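Chapter 6
Cloth Before Money

In the spring of 1322 the town of Mullbridge fined a widow two bedsheets. The clerk who recorded the case did not think this odd, and neither did anyone else in the court roll. Coins were scarce and often clipped. A sheet was a sheet.

Economists like to begin the story of money with gold, probably because gold looks good on a cover. For most people in most towns, wealth was folded up in a chest at the foot of the bed. Cloth could be measured, cut, stored, pawned and, in an emergency, slept under, a service no coin has ever offered.

This chapter follows cloth as a form of savings in three places. We start in the hill villages of Bokavlow, where a bride's linen was counted aloud in front of both families - a custom that produced some excellent feuds. We then move to the port of Ouali, whose harbor tax was paid in blue cotton until the warehouse was so full that the tax had to be suspended. Last comes Drellov, where a surviving inventory lists 1091 pieces of household cloth and exactly one book.

As you read, keep two questions in mind. What makes people agree that a thing is worth keeping? And what happens to its value when a machine can suddenly make a great deal of it? The second question had a short and painful answer in Drellov, as we will see in Section 6.4.
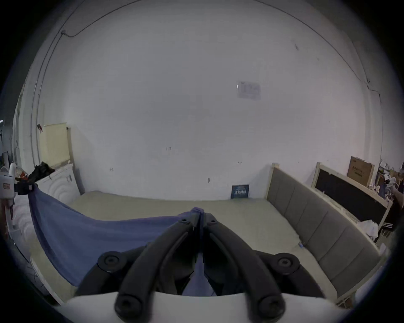

Figure 6.1 Blue cloth drawn up over a bed with a white headboard.

Key terms: commodity money, dowry, pawn, store of value, tax in kind

6.1 The Chest at the Foot of the Bed

The oldest chest inventory from Bokavlow fills both sides of one sheet of parchment and disagrees with itself on the number of pillowcases. It was drawn up for a household that owned no land, and it values their linen at more than their two cows.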